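Letters and Household Papers on Kirnholm
Project report, Local History module
December 24, 2021

3. What survived

The earliest paper we used is a rent receipt from 1802, kept by the Oddsson farm. It is torn along one fold but the sum and the name of the landlord can be read. Most of the other papers are letters, and 6 of them mention the fire at the Jumer store, which destroyed the shop's own account books. The parish lists give 700 people on the island at that time, so the letters cover only a small part of it.

We copied the letters by hand in April. Spelling was left as written. Where a word could not be read we put a dash.

4. Storage 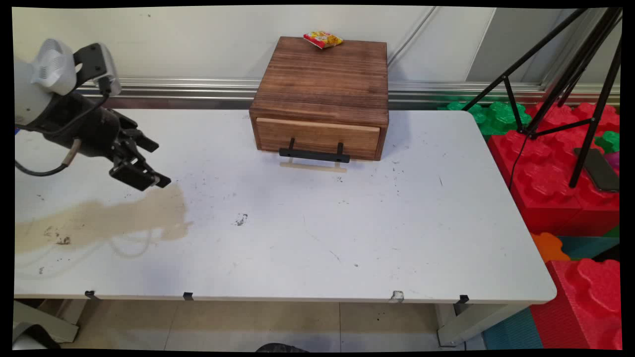
Household papers on Kirnholm were mostly kept flat, and this affected which ones lasted. Rolled papers cracked when they were opened. Letters that had been folded once and laid in a drawer were in the best state. A small wooden box like the dark brown one at the back of the table, with a single lighter drawer nearly as wide as its front, would suit folded letters but not maps. The two Plernent maps were kept behind a wardrobe and have lost their corners.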